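3.2 Work surface and enclosure

All trials used the same tabletop. It measures 2000 mm along the front rail and carries a white covering with a marble pattern, which was chosen in June after two plain coverings had been tried and withdrawn. The pattern matters for the sorting of pale parts. A cream part on plain white offers little edge contrast, and the people labeling the stills disagreed on its outline more often than on any other color in the set. On the marbled covering the gray veins interrupt the background and give the eye something to measure against. The effect is modest, and it disappears where a part happens to lie wholly between two veins.

The walls of the enclosure are a pale lavender-gray. A neutral gray was considered and rejected on the basis of the swatch comparison reported in Section 2.4, in which cream and off-white parts drifted toward the wall color under the evening lighting. The slight violet cast keeps the two apart. Wall panels were supplied by Jamo and were used as delivered.

3.3 Small parts

The part set, referred to below as the Lagman set, contains 137 pieces in four shape families: straight, ringed, hooked and irregular. Hooked parts are the subject of this section. They were the smallest family and gave the least consistent labels, mainly because the open side of the hook can be read as either a gap or a shadow depending on its orientation. Figure 4 shows a hooked part between the two grippers, above the center of the table.

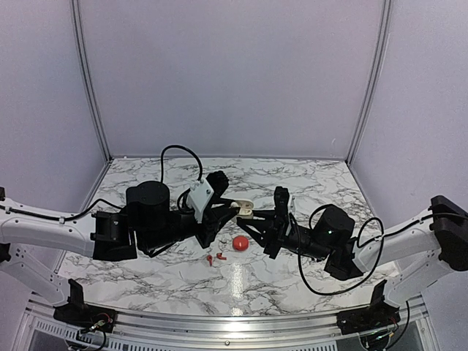
Figure 4. Small cream-colored part with a rounded, hook-like shape, between the fingertips of the left and right grippers. Marble-patterned work surface below.

Viewed against the dark fingers, a part of this color separates cleanly from its surroundings, but much of its outline may be covered. Viewed against the tabletop, the reverse holds — the outline is open and the contrast is low. We therefore recorded the two conditions separately and did not pool them. Of the 1808 stills retained after screening, 111 were assigned to a third condition, in which the background of the part could not be settled by two labelers working alone. These were kept in the set and are reported in their own column in Table 3.

Outlines were drawn in Deltora at fixed magnification. Labelers were asked to follow the visible edge only and to leave the contour open where a finger covered it. Closed contours were rejected at review, even where the hidden portion seemed obvious from the curve on either side. Curvature was then estimated from the open contour using the fitting procedure of Section 2.6, with the inner and outer edges of the hook treated as separate arcs. Where fewer than three points remained on the inner arc, no value was entered.

Part orientation was coded by the direction of the open side, in eight steps. Parts seen nearly edge-on were coded as undetermined.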